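Home | Topics | Visits and Open Days | Ask | Log in

What can a school party expect at the Gemberg open day?
Posted in March by Siamak Shokri

Our college has been invited to the computer assembly demonstration at the Gemberg workshop. I should be grateful for details of the programme. The notice shows the arm placing memory in a desktop computer. 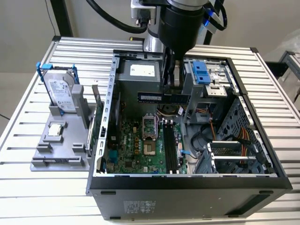
How long does each demonstration last? Each one is given 10 minutes, with time afterwards for enquiries.

3 comments | Share

Zolondale

Parties are received at the main entrance and divided into 2 groups. Staff explain the order of assembly before the arms are started. Visitors are requested to remain behind the barrier throughout. The hard drive and the expansion card are set out beside the computer, within reach of the gripper. 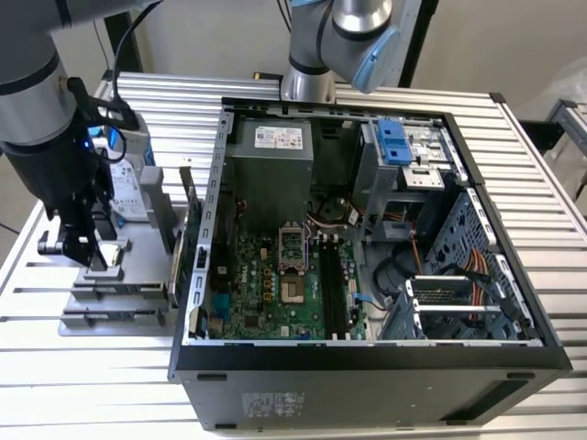 Grudstead wishes to add that bags must be left in the cloakroom, and that places are limited to 200 for the day.

Zamani

I believe booking is required. Please contact the workshop.

2 comments | Share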